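Mesa de apoio Urkdale 600
Ref. UK-600-12
Fabricante: Stekdale
Disponibilidade: em stock - expedição em 12 dias úteis

Descrição
A Urkdale 600 é uma mesa de apoio com tampo de madeira clara, destinada a copas, salas de refeições pequenas e zonas de serviço. A estrutura é fornecida desmontada. O tampo vem acabado de fábrica e não necessita de tratamento antes da primeira utilização.

A versão atual substitui a Urkdale anterior, retirada do catálogo em fevereiro. As furações de fixação mantêm-se, pelo que os tampos novos podem ser montados em estruturas antigas. O inverso não se aplica: as estruturas novas usam parafusos de cabeça cilíndrica e não aceitam os tampos de primeira série.

Características técnicas
Profundidade do tampo: 600 mm
Altura livre entre pernas e travessa: 300 mm
Raio dos cantos: 12 mm
Acabamento: verniz aquoso mate
Estrutura: aço com pintura a pó
Pés: niveladores roscados, regulação manual
Utilização: interior

Montagem
Colocar o tampo com a face acabada para baixo sobre uma superfície limpa e protegida. Apertar à mão todos os parafusos da estrutura antes do aperto final. O aperto final faz-se em diagonal, com a chave incluída. Não usar aparafusadora elétrica nas buchas do tampo - o binário excessivo arranca a rosca e o dano não está coberto pela garantia.

Depois de virar a mesa, regular os pés até eliminar a oscilação. Em pavimentos cerâmicos com juntas largas, recomenda-se o jogo de bases Skekidico, vendido em separado.

Limpeza e manutenção
Limpar com pano húmido e detergente neutro, no sentido do veio. Secar de imediato. Gorduras e corantes alimentares devem ser removidos no próprio dia. Não aplicar lixívia, acetona, esfregões metálicos nem produtos com silicone. Recipientes quentes exigem base de proteção.

Pequenos riscos superficiais podem ser atenuados com o kit de retoque Workneh, tom claro. O kit não repõe o verniz em zonas onde a madeira esteja exposta. Nesses casos, deve pedir-se um tampo de substituição.

A tonalidade varia entre lotes. Para encomendas de várias mesas destinadas ao mesmo espaço, indicar esse facto no campo de observações, para que os tampos saiam do mesmo lote sempre que possível.

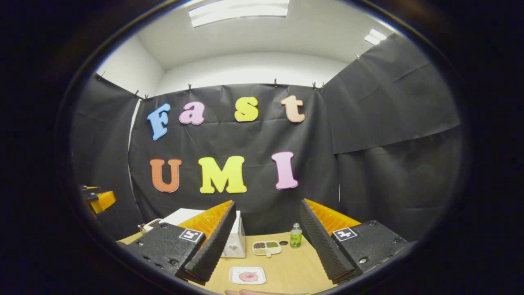

Tampo de madeira clara, com pequeno prato retangular branco. Prato não incluído.

Conteúdo da embalagem
Tampo, estrutura em duas partes, travessa, quatro pés niveladores, saco de parafusos, chave sextavada e folha de montagem.

Acessórios e peças
Jogo de bases Skekidico
Kit de retoque Workneh, tom claro
Tampo de substituição Urkdale 600
Saco de parafusos (indicar a série da estrutura)

Garantia e devoluções
A garantia cobre defeitos de fabrico do tampo e da estrutura. Ficam excluídos danos por humidade prolongada, calor direto e montagem incorreta. As devoluções são aceites apenas na embalagem original, com os cantos de proteção colocados.

Apoio técnico: Mebrat Tilahun
Ficha revista em 2025-06-20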